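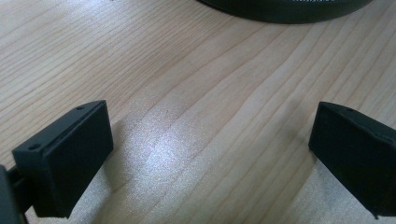 What does a safety standard for a gripper promise the people who work next to it?

Less than the label suggests. It says that someone wrote down the hazards, picked limits, and tested against those limits on a given day with a given set of fingers.

Week 2 notes, Štěpánka Holub

Keep that in mind when you read the Cukent handout. Cukent's shop rules fill 15 pages, and most of them tell you to "ensure" something without saying who checks or how. A rule you can't check is a wish. Mark every one you find - I got bored before the end.

Points from lecture:

Open fingers are still a pinch hazard. Treat the gap as live until power is off and locked out, whatever the status light says.

Changing fingers changes the tool. The Allent procedure calls for a new risk assessment after any swap. In the logs we read, people signed the old form again.

Glare. Shiny work surfaces can fool a vision check, and few written procedures mention lighting at all. Write down the lighting you tested under.

Cycle tests. Boychuk asks for 500 open-close cycles before release. Fine, but why 500? I asked and got no source. Compare Sukdale, which asks for 90 and gives no source either.

Reading for next time: the Sukdale checklist, both parts. Pick one rule, say what harm it is meant to prevent, and say what evidence would make you drop it. One page. "Industry best practice" doesn't count as evidence - I will hand it back.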